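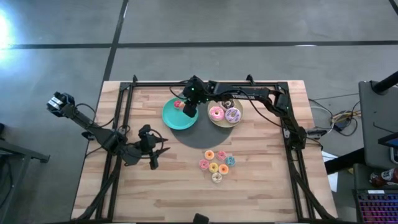
February 6, 2019

Bindery and production notes, Trestidard, trade paperback (the sisters novel)

Second proof back from Darwish. Text block trimmed square, head margin now matches the dummy. Spine lettering still sits low by nearly 2 mm. Asked for the cover file to be shifted up and the spine width recalculated, as the stock went from the Clivel cream to the Boko bulky after the first estimate and the old width was carried over.

Running heads: chapter titles on rectos, author on versos, as agreed. Chapter nine opens on a verso with a running head that should have been suppressed. Marked.

The narrator changes at each part. First proof set the child's chapters in italic throughout, which was tiring over a whole part. Now roman, with the name as a small-cap line under the chapter number. Leen Boutros read both settings and prefers roman. The letters in part three stay italic, indented one em left and right.

Widows: pages 40 and 41 both a line short to avoid one. Facing pages, so acceptable.

Back cover copy is too long for the panel. At the current size it runs into the barcode area. Options are to cut the last sentence or drop the quotation from the earlier book. Rami Yammine wants the quotation kept, on the grounds that readers of the first novel are the ones who will pick this up. The copy also gives away the mother's illness, held back in the text until part two. Sent him a shorter version with that line out – no answer yet.
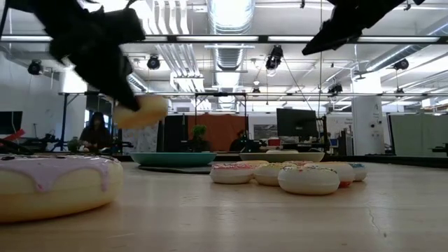

Pin-yu Hsiao: I'd leave the illness in. It's what the book is about, and the shops will shelve it on that line. Cut the sentence about the lake house, it does nothing.

Lake house sentence cut. Panel now clears the barcode with the quotation in. Illness line restored for the moment, Rami to decide.

Still open:
Dedication page, wording from the author via Tamer Azar
Reading group questions, whether they go in this printing or wait for the April reprint
Spine shift, new PDF from Darwish
Check hyphenation of "stepsister" throughout, two forms found in part one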